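Harow pump bottle, white with the blue top - four months in

I bought this because my old soap dispenser finally quit in January and I was sick of wiping up the ring it left. Paid for two, kept one by the sink and put the other out on the big table where we do all the messy stuff.
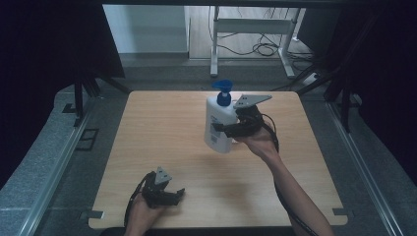 Anyway, the pump itself is great! One push gives you plenty, and it hasn't clogged on me yet (my last one clogged constantly, drove me nuts). The bottle is tall with rounded sides, so it's easy to grab even when your hands are slippery, and it takes up hardly any room. I've refilled mine 7 times now and the blue head still screws down tight.

My gripes are small. The print on the label is tiny - I need my glasses for it - and when the bottle gets near empty it's light enough to tip if you push too hard. Also, the tube stops short, so you lose the last bit unless you pour it out.

The table is pale wood and shows every drip when the light hits it, so a pump that doesn't dribble matters a lot to me.
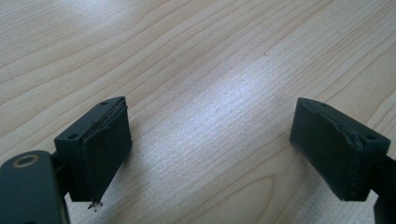

Gus Wojcik

I'd buy it again, and I'm getting another for my sister. Four stars, would be five with a longer tube.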